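Cloth Handling Working Group
Minutes of the January project meeting

Start: 2 p.m.
Chair: Nuria Dinsa
Notes: Rawiri Tawhiri
Also present: the Dorkance bench team, two students from the Brallside side of the project, Gebreyes (by phone for items 3 to 5)
Apologies: none received

1. Minutes of the previous meeting

Accepted with one correction. The note under fold scoring should have said that the score is taken after the cloth is released, not at the moment of release. Rawiri has fixed the copy on the shared drive.

2. Matters arising

The replacement finger pads have been ordered but have not come in. The bench team will keep using the current set until they do. Pad wear is to be logged at the end of each shift, as agreed last time. Two shifts were missed in the log and cannot be filled in now.

The request for more disk space was approved.

3. Results: finding the edge before the pull

Nuria presented the results of the comparison the group agreed on in the fall. The question was whether the two-arm policy does better when it is asked to predict the edge of the cloth first and then the motion, or when it predicts the motion directly from the wrist views. Both versions were trained on the same 600 demonstrations, all collected by teleoperation on the Dorkance bench. Nothing else in the training setup was changed between the two.

The edge-first version reached a two-corner hold more often on shirts and towels. On pillowcases there was no clear difference. Nuria thinks this is down to the pillowcases having two layers at the open end, so that a correct edge prediction still leaves the arm with a choice of which layer to take. When it takes both, the later steps usually go wrong.

She went through the hold stage in some detail. A hold is counted when both grippers have the cloth along the same edge and it is lifted clear enough for the next step to start. The contrast between the edge and the body of the garment matters a good deal at this point, and she asked the group to keep it in mind when reading the per-item numbers.

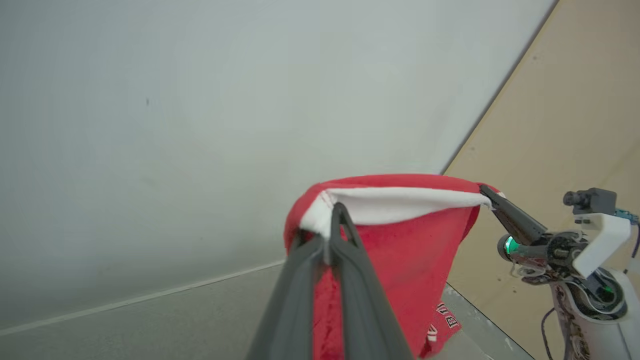 Figure 1. Two-gripper hold on a red cloth with a white hem, wrist camera view.

Gebreyes asked whether the gain on shirts could be explained by contrast alone, with the model picking up a light band on a dark item and not an edge as such. Nuria said it could be part of it. The demonstrations include items where the hem is the same color as the rest, but not enough of them to split the results with any confidence. It was agreed that this has to be settled before anything is written up.

Rawiri reported on the failures he has reviewed so far. He has watched 42 failed runs and sorted them by the first thing that went wrong. The largest group is slips during the stretch, where one gripper keeps pulling after the cloth is already tight. The next is second-arm grasps that land inside the edge, on the body of the cloth, and leave a flap hanging. A smaller group is cases where printed lettering was marked as an edge by the predictor. These were all on shirts, and mostly where the print had folded over on itself.

There was a discussion of the slip cases. The students asked why the stretch is not stopped on motor current. Rawiri said this had been tried early on and the threshold that worked for towels was too high for thin shirts. The bench team would like to try it again with a threshold set per item type. Nuria was not keen, as the policy is supposed to work without being told what the item is - but she agreed to a short trial as a baseline, kept separate from the main results.

Decision: the edge-first version becomes the default for the next round. The direct version is to be kept and run alongside it.

4. Data collection for the next round

The group needs more items with a plain hem. Brallside can supply 12 garments in solid colors with matching stitching. They will be sent over washed and untagged. The bench team asked for a mix of weights, and the students will pass that on.

Gebreyes raised the start positions. In the present set, nearly all demonstrations begin with the cloth dropped near the center of the workspace. The far right is hardly covered, and this shows in the results, with the right arm often reaching its limit before the stretch is complete. Agreed that operators will use a printed sheet of start positions and work through it in order. Rawiri will draw up the sheet.

Operators have also been regrasping when the first pinch is poor. Some of these regrasps were trimmed from the data and some were left in, depending on who did the editing. After some back and forth it was agreed to leave them all in and label them. Old data will be relabeled where the raw recordings still exist.

Wrist camera exposure is to be fixed at the start of each session and written in the session log. Auto exposure is to stay off.

5. Sasirberg test set

The Sasirberg items are still sealed and have not been used for training by anyone in the group. Nuria wants to keep it that way until the plain-hem question is answered. Gebreyes would prefer an early look at a small part of the set, to find out if the items even fit the workspace. It was agreed that the bench team may measure the items by hand but not put them in front of the cameras.

6. Draft report

Nuria has an outline. The methods section can be started now. The results section waits for the plain-hem runs. The students asked for the failure categories to go into the main text, with the full table in an appendix, and this was agreed.

7. Other business

The bench will be down for one morning while the network switch is replaced. Session files should be copied off before then.

The booking sheet has been double-filled several times. Please write initials in the box when booking.

Actions

Rawiri - finish sorting the failed runs and circulate the list
Rawiri - start position sheet
Nuria - split the shirt results by hem contrast as far as the data allows
Nuria - methods section, first draft
Bench team - per-item current threshold trial, baseline only
Bench team - hand measurements of the Sasirberg items
Students - garment weights to Brallside
Gebreyes - comments on the outline

Next meeting: same room, date to be sent by email.

Meeting closed at 3:42 p.m.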